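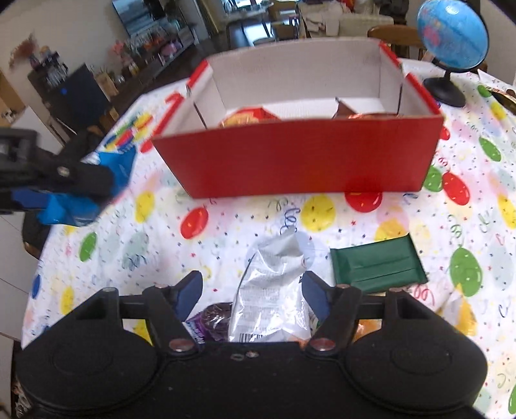 Pitching Rate and Flavor in a Small-Batch Cider

Final project report, Introduction to Fermentation
Werkcombe Community College

3 comments | 12 shares

Background

The class was asked to choose one variable in a fermented food or drink and test it with equipment we could borrow or afford. Our group chose hard cider. Cider needs fewer steps than beer, as there is no mash and no boil, and the juice can be bought ready to use. The variable we chose was pitching rate, meaning the amount of yeast added to the juice at the start.

Most home recipes say to add one packet of dry yeast to whatever size jug you have. A packet is usually meant for a five or six gallon batch, so a person making one gallon is adding several times the amount the yeast supplier has in mind. We wanted to know if this changes how fast the cider finishes and how it tastes.

Materials

We used pasteurized apple juice from Dirnar Orchards with no preservatives. The label was checked for potassium sorbate and sodium benzoate before buying, as both will slow or stop yeast. The yeast was Zaki dry cider yeast. Each batch was made in a one-gallon glass jug with a rubber stopper and a plastic airlock. We also used a hydrometer, a kitchen scale that reads to a tenth of a gram, a stick-on thermometer for each jug, and a no-rinse sanitizer.

Our total budget was $60, and most of it went to juice. The jugs and airlocks came from the department.

Method

We made 3 batches from the same lot of juice. The low batch got 0.5 grams of yeast, the middle batch got 1 gram, and the high batch got 4 grams. All of the yeast was rehydrated in warm water for 15 minutes before it was added. To keep the amount of added water the same, each portion was rehydrated in 50 milliliters.

Each jug was filled with 3500 milliliters of juice. We first planned on 4000 milliliters, but a one-gallon jug holds less than that and the foam needs room. The number in our proposal was wrong and has been corrected here.

The jugs sat side by side in a closed cabinet in the food lab. The cabinet stayed between 64 and 68 degrees Fahrenheit on every reading. We took a gravity sample at the start and then every second day until two readings in a row matched. The samples were not poured back into the jugs.

After fermentation the cider was moved to clean jugs with a siphon and kept in the refrigerator for two weeks. It was served still, with no added sugar.

Results: Fermentation

The starting gravity was 1.050 in every jug. The high batch showed bubbles in the airlock within five hours. The middle batch took 14 hours. The low batch took a little over a day, and we were close to adding more yeast when it started.

The high batch reached its final gravity of 1.002 on day 8. The middle batch reached 1.002 on day 12. The low batch reached 1.004 on day 18 and stayed there for two more readings. Using the standard formula, alcohol by volume came out at 6.3 percent for the high and middle batches and 6.0 percent for the low batch.

The high batch had a thicker layer of sediment than the other two. This made it harder to siphon, and we left more cider behind in that jug. The low batch gave off a sulfur smell from day 5 to day 10. The smell was gone by the time the cider was moved.

Results: Tasting

Tasting was done by adults over 21 from the evening section, with instructor approval. There were nine tasters. Each person got a two-ounce pour of each cider in a cup marked with a letter, and the order was changed from person to person. They scored apple flavor, sourness and overall liking from 1 to 10.

Average scores for overall liking:
Low batch: 5.9
Middle batch: 6.8
High batch: 6.1

Average scores for apple flavor:
Low batch: 6.4
Middle batch: 6.2
High batch: 4.8

Sourness scores were all within half a point of each other, so we did not look at them further. Written comments on the high batch used the words "thin," "plain" and "bready." Comments on the low batch were split. Two tasters called it the fruitiest and two others said it had a struck-match smell.

Discussion

The extra yeast did shorten the fermentation, by four days compared with the middle batch. It did not raise the alcohol level. The lower apple flavor score may come from the faster fermentation carrying off more aroma, or from the cider sitting on more sediment. Our test cannot separate these two causes.

The sulfur smell in the low batch may be a sign of stressed yeast. Apple juice is low in nitrogen, and we did not add nutrient to any jug. A group that used nutrient might see a smaller difference between the low and middle batches.

The main weakness of the project is that each rate was only made once. A bad seal on one airlock could have changed a result and we would not know it. Nine tasters is also a small number, and none of them were trained. The liking scores for the low and high batches are too close to rank.

We also had trouble with the hydrometer. It was read by different group members in the first week, and one reading for the middle batch was clearly too high. We threw that reading out and had the same person do all readings after that.

For a one-gallon batch, we would use 1 gram and save the rest of the packet, folded closed and kept in the refrigerator. If the project is repeated, the next group should make at least two jugs at each rate and add a nutrient batch. They should also reserve the siphon early, as the lab has one and the Werier kombucha project needed it the same week.

We use cookies to remember your settings. Accept | Learn more

© Werkcombe Community College Food Science Department | Contact | Back to top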